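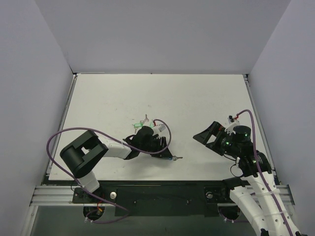

Une lectrice m'a écrit qu'elle avait rendu son moulin au bout de 3 jours, parce que la farine sortait tiède et que son levain n'aimait pas ça. Je la comprends, j'ai eu la même frayeur avec le mien ! Alors avant de vous parler du Kestel, je commence par là : si la farine chauffe, c'est presque toujours que les meules sont trop serrées. Desserrez d'un cran, passez le grain deux fois, et on en reparle.

Moulin à farine Kestel, meules en pierre, trémie de 500 g

Je vends ce moulin depuis le mois de juin et je m'en sers à la maison depuis bien plus longtemps (mon ancien modèle, un Cullinane, a fini chez ma sœur qui n'a jamais voulu me le rendre). Le Kestel est plus lourd, un peu plus bruyant au démarrage, et franchement plus agréable à régler. La molette a de vrais crans, on les sent sous les doigts, et on retrouve sa mouture d'une semaine sur l'autre sans tâtonner.

Côté grains, j'y passe du blé tendre, du seigle, du petit épeautre, du sarrasin, du riz. Pas de maïs à pop-corn, s'il vous plaît -- les meules le supportent mal et la garantie ne couvre pas. Pas de graines grasses non plus : le lin et le sésame encrassent la pierre, et vous y passerez la soirée avec une brosse.

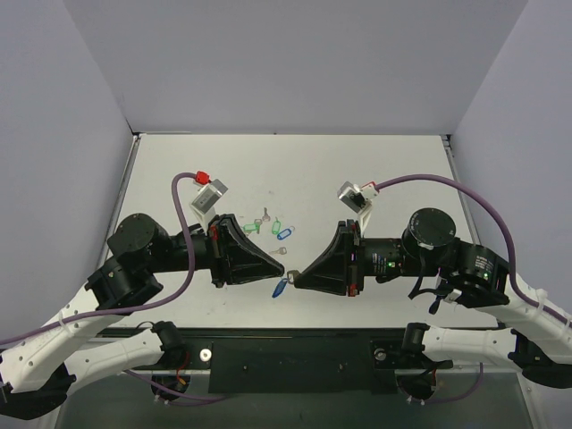
Pour le nettoyage, d'ailleurs, jamais d'eau. Une poignée de riz sec en mouture grossière, un coup de pinceau, et c'est reparti. Je le fais chaque fois que je passe du seigle au riz, sinon je laisse couler, un reste d'épeautre dans une pâte à crêpes n'a jamais fait de mal.

Ce qu'il y a dans le carton :
Le moulin et son couvercle
Un pinceau à poils durs
Un sachet de riz de rodage (à jeter après usage !)
La notice en français

Hauteur : 50 cm avec la trémie
Niveau sonore : 82 dB en mouture fine
Garantie : 3 ans

Oui, 82 dB, ça s'entend. Je mouds le matin vers dix heures, porte fermée, et les voisins ne m'ont encore rien dit.

On me demande souvent s'il vaut mieux prendre le Skusano, qui est moins cher. Pour un pain par semaine, il suffit largement, prenez-le sans remords. Si vous boulangez tous les deux jours ou si vous aimez les farines très fines pour la brioche, mettez la différence dans le Kestel.

Les meules de rechange se commandent à part, écrivez-moi avec le numéro gravé sous le socle.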